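Chopsticks are a form of debt

I own more chopsticks than a person who eats alone four nights a week has any business owning. They come free with the noodles from Ouali, two pairs for every order, because the kitchen there assumes I have company. I never say otherwise at the counter. So into the drawer they go, on top of the good pair my aunt gave me, which I haven't seen since the last time I did this.

30th January seemed like the day. It was 15 degrees out, I had already cleaned the oven to avoid my taxes, and the drawer had reached the point where it would open exactly as far as a fist and then stop. I put the pink fleece blanket down on the kitchen table first. It's the one with the yellow bears, and it has been on my couch, my car and one regrettable picnic. The table at my last place in Viltadberg got scratched to pieces by this kind of project and I paid for it out of my deposit, $60, which I still think about.

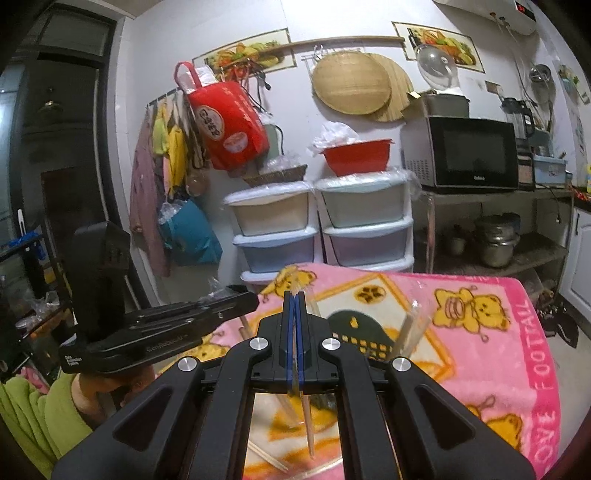

Ayane Imai

Light wood chopsticks look fine on pink fleece, I have to say. Better than they ever looked in the drawer. The trouble is telling them apart. The thin ones with the tapered tips are the ones I like, but every batch is a hair different from the last, and a pair that doesn't match will drive you up the wall by the second dumpling. I held them up to each other for far too long. I have a degree.

The clear packet of pale sticks was at the very back. I'd love to tell you what I bought it for. And the dark green plastic thing, with its rows of little square holes and a bigger hole to hang it by, has now moved apartments with me twice without ever once being hung from anything. It got a wipe and a stay of execution until February.

Final count, for those who care: 94 sticks, of which 8 had no partner that I could find, under any light, with any amount of squinting. Those went in a jar for the tomato seedlings. The rest are back in the drawer in a cardboard Velter shoe box with the end cut off, and the drawer opens all the way.

My aunt's pair was behind the toaster. I ordered from Ouali to celebrate and they gave me two more.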